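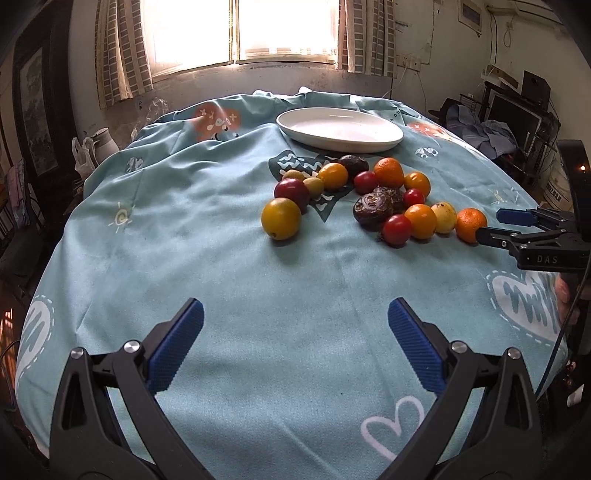

Ticket 135 – left unit drops its width reading when the jaws are fully open. Reported by Su-bin Wi, fruit-to-plate task, Tresano set. Width goes to zero for up to 7 frames, then recovers. The right unit, closed on the mandarin at the end of the row, logs a steady value through the same stretch. The left has its fingers wide apart over bare cloth and is the only one affected.

Tried so far:
Restarted the logger. No change.
Swapped the USB leads between units. Fault stays with the left.
Recalibrated open and closed stops. Fault came back at episode 49.

Su-bin Shim, 14:20: Opened the housing. Encoder plug not fully seated, wire pulled tight at full travel. Reseated it and left more slack. Ran 6 open/close cycles – no dropouts.

Episodes from 49 onwards marked as suspect, not deleted. Spare lead on order from Markness. Ticket stays open until it is fitted.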